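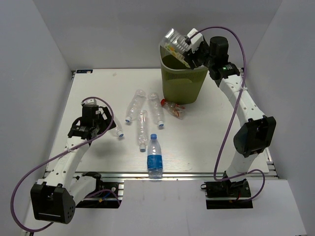

4.3 Failures at the point of release

Most of the faults recorded in the bottle-sorting trials at Plovness occurred after a successful grasp. The arm had lifted the item and carried it to the bin, and the error arose when the gripper was told to open. With the container held at a slant over the mouth of the bin, as the right arm holds it in Figure 2, the outcome depended on where the lower end lay in relation to the rim. Of 36 transfers reviewed by Araba Ansah, 19 were completed without fault. In seven, the item struck the rim and fell back to the table. The rest were halted by the operator, in most cases after the controller reported an open gripper while the fingers were still closed.

Figure 2. Two-arm sorting cell during the bottle-clearing task.

The false report was traced to the Luvico control software, which took the gripper command as proof of the gripper state. A change made in November compares the command with the measured finger position and stops the arm if the two disagree.

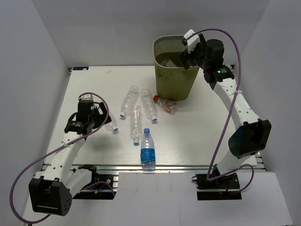
A second class of fault concerned contact with items that were not the target of the motion. The planner treated every bottle as an empty one lying on its side, and it set the clearance of both arms on that basis. A full bottle standing upright near the front edge, with empty ones lying behind it, does not meet this assumption – it is taller than the planned clearance and far heavier than the grip force allows for. Two of the halted transfers involved such a bottle. No person was at risk in either case, but Ragnheiður Hallgrímsson's safety review advised that full containers be removed by hand before a run begins, and this rule remains in force.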